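# Finger pad on hand-held gripper keeps working loose

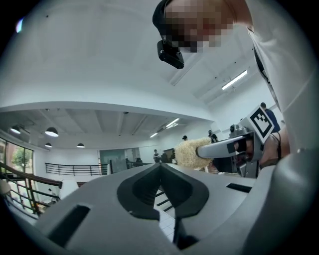
## Details

Posted by Azucena Cárdenas, 23 November 2020

We have a Sirnen hand-held gripper with a beige sponge-like pad at the tip of the finger and a square black-and-white marker on the finger assembly. The pads are glued on. Mine shift sideways after 126 grasps, sometimes fewer, and the logged finger opening then reads 2 mm off. I have cleaned the finger with alcohol and changed the glue. Same result. Is this the pad, the glue or the finger?

## Replies

**Danica Zupan**

Check the prep first. Smooth metal needs a key, so scuff the bonding face with 300 grit, wipe, and let it dry fully. Apply a thin film to the finger only. Coarse pads soak up glue, and a thick bead stays soft in the middle. Clamp overnight with light pressure.

Then redo the zero: close the fingers on a flat gauge, record the marker positions, open fully, record again. A new pad always moves the closed position, even when it is seated correctly — your 2 mm may be partly an old zero. Keep glue off the marker and its border. If the marker sits at a different angle after the work, repeat the calibration.

**Montserrat Mendoza**

we use double sided tape. lasts a few weeks

**Biljana Petkov**

Tape creeps under side load, so I would not use it if you log width. Otherwise what Danica wrote. Also check the finger screws. Ours had been loose since March and we blamed the pads.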